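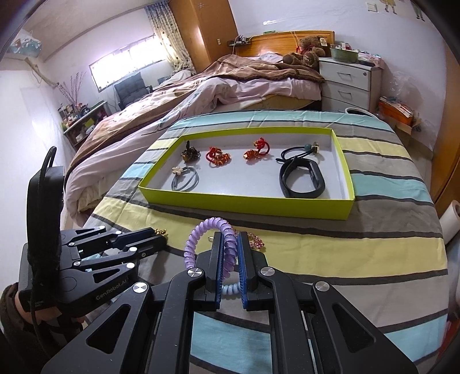
*Spiral hair tie held between the blue finger pads, second gripper at left.*

## Psarras blue finger pads, pair: service notice, November 2020

Read before ordering. Some pads in batch 447 are coming unstuck from the finger. Not all of them. Pad creeps toward the tip under load, then one edge lifts, then the jaws close crooked. On stretchy stuff (hair ties, bands, cords) the item can snap out sideways. One customer in Flullitdale got a flick near the eye. No injury, but we're treating it as a saftey matter.

**Check yours**
- Batch number is on the bag label, not the pad
- Press each corner with a thumbnail. Any lift = stop using
- Close the jaws on a sheet of paper and tug, should hold evenly on both sides

**Cause:** primer skipped on part of the run. Beathag Tosh pulled 103 pads from the shelf, 15 peeled. Rest of that batch is scrapped anyway.

**Replacement:** free, no reciept needed. Write to Themis Zervas at the Closovport counter with the batch number and how many pairs. Please don't re-glue with superglue, it goes brittle and takes the finger coating with it.

**Now shipping:** batch 448 and up, primed both sides. Cycle tested to 2,685 closes on the bench, no lift. Longer test still running.

Fits parallel fingers only. Sold in pairs, screws not included. Wear eye protection with anything elastic, new pads or old.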